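About Rilley

Rilley deals in used home furniture, mostly pieces for living rooms and small apartments. We opened in February with one rented bay and now keep around 300 items in stock, from coffee tables and side chairs to coat racks and floor fans.

Everything is tried out in a furnished room before it is listed. Drawers are opened and closed, tables are set with everyday things, and chairs are sat in.
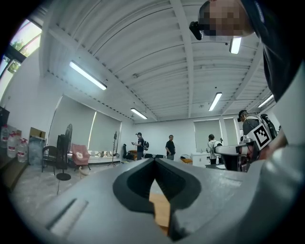
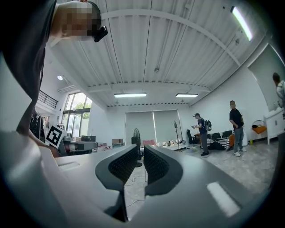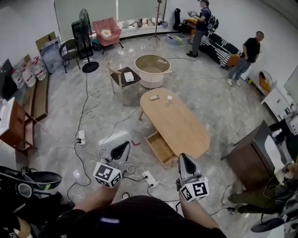
Prices start at $5 for small household goods, and few pieces cost more than $200. Our house line, Plotby, covers side tables and stools. Larger orders for rental units go through our partner, Lusar.

Delivery is available within the city. Pickup is at the Karunaratne Building, rear entrance, by appointment.

Page last updated 14/08/2022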